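Hosoda sorting containers, set of three: fine, with reservations

I bought these after reading a lot of praise that sounded copied from the listing. The claim is that color sorting will fix a messy craft shelf. I doubted it then and I doubt it now, but I needed something to put beads and thread ends in, and the Damix set I had before cracked along the base within 2 months.
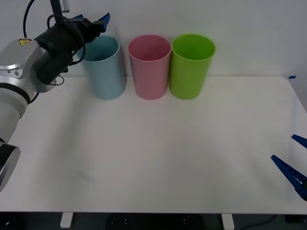
The listing has 3,259 ratings, most of them five stars. I read the low ones first, as I always do. The complaints are about smell and about colors that don't match the listing. Mine had a smell out of the box and lost it after a night by an open window. The color question I can't settle, and I don't much care what shade of pink my thread ends live in.

What bothers me is the talk of a "system." You get three containers and a card telling you to assign each one a purpose. No lids. No labels. Brasgate sells a set with lids for a bit more, and if you have a cat or a toddler I would look at that one before this one.

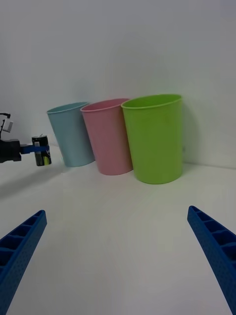

They do taper, so they waste room on a shelf compared with anything square. I've had them since August and haven't broken one, which already puts them ahead of the Damix set. Washing by hand is easy. I haven't tried the dishwasher and the card says nothing about it.

Shipping from the Otport warehouse was slow and the box was far too big. Would I buy them again? At the sale price, probably. At full price, no, and I'd ignore the card either way.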